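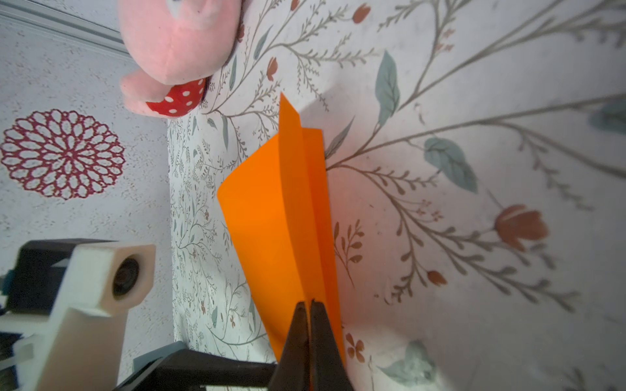

Kurkau ward boundary vote goes to a second round

The proposal to move the Lotodmont side of the river into Kurkau ward will go back to voters in December. The first round closed with 354 votes in favour and 151 against, but turnout fell short of what the district rules require for a boundary change, so the result does not stand.

Harsh Garg, who holds the Kurkau seat, told the district meeting he would have liked the matter settled by now. He still supports the change. Lotodmont residents already use the Kurkau library and send their children to school there, he said, and they should be able to vote for the people who make decisions about both.

Archana Nishad spoke against it. Her concern is that the enlarged ward would have two councillors for a much bigger area, the same number as today, and that the road budget would be stretched further. She asked for the costs to be published before voting opens. The district clerk, Kuo-hua Leung, agreed to have them on the noticeboard and at the front counter by the end of the month.

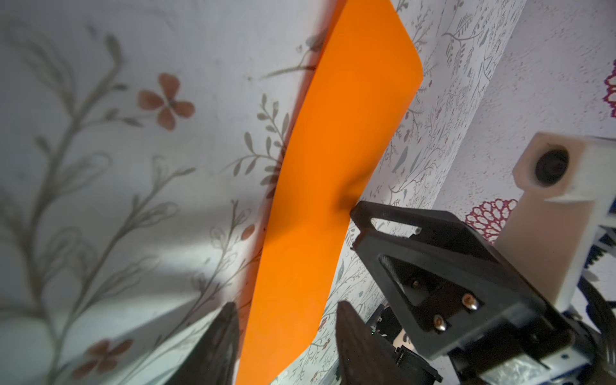

Voting in the second round will be by post or in person at the Zodevside hall. Anyone who was on the roll for the first round does not need to enrol again. If you have moved across the river, you do need to fill in a change of address form, even if your postal address is the same. In-person voters should enter by the side door, where the way in will be marked in bright orange, the colour of the long strip in the photo. Polling hours are 8 a.m. to 6 p.m. Postal ballots must reach the clerk's office before the hall closes, and a late postmark will not be accepted this time.

Danilo Evangelista will again act as returning officer. Each side may name two scrutineers for the count, and those names need to be with him a week before polling.

Questions about the roll can be left at the front counter, which is open mornings only until the vote.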